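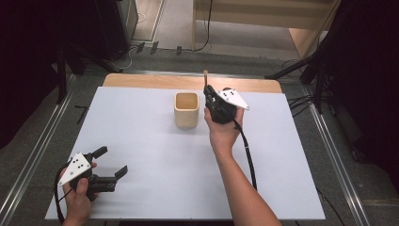
White board as a craft table top, what do you put under the cup??

Asked in Home & Hobby, June

Got a big white board lying flat on my wood table, covers nearly all of it. Use it for sorting craft sticks, little square cup in the middle to drop them in. Cup has a rough bottom and slides when I drop a stick in. Also leaving marks I think. Board was 70 bucks so dont want to wreck it. Felt? Rubber? Something else?

3 answers

Answer 1 (212 helpful)
Rubber dots, clear ones. Dokis makes a sheet of 100, lasts forever. Wipe the base of the cup first or they fall off in a day. Felt is fine for scratches but it slides even more on a smooth board, so no. 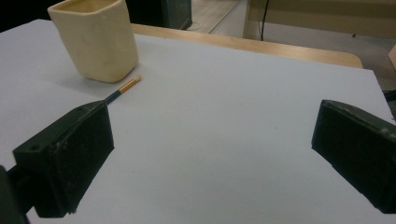
Also check the board for grit before you set anything down. Small dark specks are usualy just dust, damp cloth gets them. If one stays put its a nick or a stain, try a melamine sponge, lightly. Dont scrub.

Answer 2
put some sand in the cup. done

Answer 3
Had the Proltimen board, same problem. Sanded the bottom of my cup with fine paper, 5 min, no more marks. Still slid a bit. Sticks stand up better in a heavier cup anyway imo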